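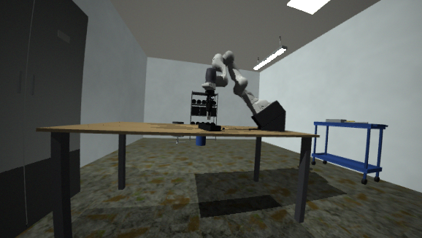
A robotic arm at one end of a wooden-topped table.

The Long Game: why garden skittles is finding its way back on to the lawn

There is a particular noise that a wooden ball makes when it goes into a set of skittles at a decent pace, and if you grew up anywhere near a pub with an alley out the back you will know it at once. It is a sort of clatter with a knock in the middle of it. I had not heard it for years until last summer, when I was walking the dog past the garden wall at Stalmont, the old guest house on the Grotetthorpe road, and there it was, followed by a cheer and then by somebody laughing so much they had to sit down (I could hear the bench).

I went in, of course. I am nosy, and the gate was open.

What I found was a strip of mown grass, a back wall of old railway sleepers and nine fat pins standing in a diamond. Larasati Ginting, who runs Stalmont with her cousin Izzati Pangaribuan, put a ball in my hand before she had asked my name. I missed everything. The ball went off to the left, through the lavender and under a parked wheelbarrow, and I have been more or less hooked ever since.

Plenty of people will tell you that a garden game is a thing you buy in a box in May and find mouldering in the shed the following spring. I have owned a few of those myself - a croquet set with one hoop missing, a quoits peg that never stood straight. Skittles is a bit different, I think, and a lot of that comes down to giving it a proper place of its own. Once you have a lane, people play. They wander out with a cup of tea and have three balls before the washing goes on.

The lane at Stalmont is 42 feet from the throwing line to the front pin. That is longer than you need for a family garden, and Larasati admits they only settled on it to fill the gap between the apple trees and the wall. Shorter is perfectly all right. My own is barely half that and it still manages to humiliate visitors. Far more important is the ground. It wants to be level from side to side, or every ball will drift into the same flower bed, and you will get very tired of apologising to the same geraniums.

Grass is lovely and quiet, and kind on bare feet, though it does slow the ball and it wears thin where everyone stands to throw. Izzati moves their line forward by a stride every few weeks to let the turf recover. Gravel is a nuisance. Paving is fast and very loud, and it chips the pins. If you have the patience for it, a run of wooden boards laid flush with the lawn gives the nicest roll of the lot, and you can take them up again for the winter.
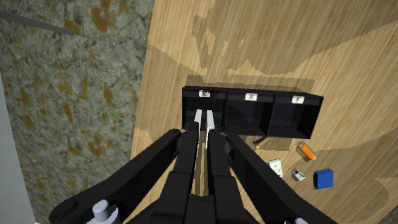

Pins, balls and what to spend

You can pay as much or as little as you like. A cheap set will do for a birthday party, but the pins tend to be light, and a breeze will have them over before you have bowled. At the other end there is the Onsri set, which is what they use at Stalmont: nine turned pins, three balls and a canvas bag with handles stout enough to carry the whole lot. It cost them £405 and Larasati winced when she told me. She also said it has been left out in two thunderstorms and a hailstorm and nobody would know.

Somewhere between the two is the sensible course of asking a local woodturner. Kamil Šindelář has a workshop behind the chapel in Grotetthorpe and has made 16 sets so far, most of them from ash, a few from a sycamore that came down across the lane one winter. He leaves the base of each pin very slightly hollowed so that it stands firmly on grass, and he finishes them in oil. Varnish, he told me, looks smashing for a month and then comes off in flakes like sunburn. I have one of his sets and I oil it twice a year with an old sock.

Whatever you buy, buy a spare ball. Ours is in the pond.

As for the back wall, you do need something. A ball that misses, and most of mine do, will carry on until it meets a fence or a greenhouse. Sleepers are handsome but heavy. A couple of straw bales work every bit as well, and children like sitting on them. Old carpet hung over a rail is ugly and wonderfully effective.

Rules, or something like them

Every village seems to have its own version and will defend it warmly. At Stalmont you get three balls a turn, and if you clear all nine with balls to spare, the pins go back up and you carry on. Five turns make a game. Small children throw from wherever they please. Anyone who bowls into the lavender has to pick a sprig and wear it until the end, and by teatime on a good day the whole party smells like a linen cupboard.

I like to play with a person standing by to put the pins back up, who is called the sticker-up where I come from. It is the best job in the garden. You get to sit down, you hear all the gossip, and you can move the awkward pin half an inch if somebody's grandmother is losing.

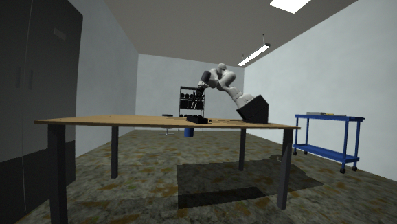
Grotetthorpe, Sun 4 May

The first match of the season was played this afternoon under a sky that couldn't make up its mind. Stalmont had invited a side over from Ullness, on the coast, where they play on boards and are used to a ball that runs. They did not care for the grass at all to begin with. Farzad Mahmoudi, their captain, sent his first two balls down so gently that they stopped short of the pins altogether, and he stood looking at them with his hands on his hips as though they might think better of it.

They soon got the measure of it, though. By the second game Ullness were bowling in long, low swings with a good deal of shoulder, and Farzad took down all nine with his opening ball, to a roar that set the rooks off. Tirta Mangundap answered for the home side with a spare that wobbled so long on its last pin that both teams crept forward to watch it. Down it came in the end. Izzati had to be helped out of the lavender, where she had gone backwards in her excitement.

Ullness won it by a single pin. There was cold ham afterwards and a rhubarb cake that I had two slices of, and then a long and happy argument about whether a pin leaning on the sleepers counts as down. (At Stalmont it does. At Ullness it most certainly does not.)

The return match is in July, on the boards, with the sea wind coming across from the left. Tirta has already started practising on the patio, and Larasati would like him to stop.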